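**Thursday, Mollden house, living room set**

Started 9:40, Rafail on the leader arms, me on the log. Tidy-up task, floor + low table. Target for the week is 900 episodes across both rooms, we're at 291 before today so need to get moving. Miner kept dropping the wrist streams first thing, restarted it, ok after.

Checked reach to the floor on the right side before recording anything. Carpet pattern is busy, big flowers everywhere, good for us, the old set was all plain tile.
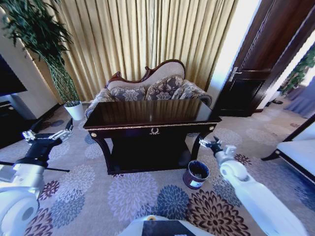 *Right gripper over the can, left arm open.*

Prompt wording: keep it short, "pick up the X", no colors unless there are two of the same thing. Orestis wants the colors in anyway. Ask him again.

Table top is going to hurt depth. Very glossy, near black. Mark those episodes with the shiny tag so Kouris can split them out.

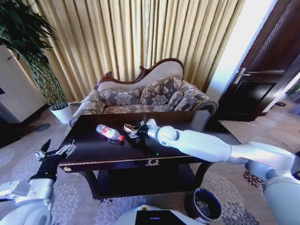 Labels for grasps need a rule for soft stuff. Rafail has been typing whatever he thinks it is and we end up with three names for one object. From now on: if you can't tell from the head view, write "crumpled item, tan" or similar and move on. Same goes for the bottle on its side, log pose as "lying" and note which way the red cap points, Pitico's pose script flips it otherwise.

97 kept by lunch, 2 thrown out (both my fault, forgot to hit stop). Batteries on charge. Afternoon: swap opertors, redo left arm calibraton first.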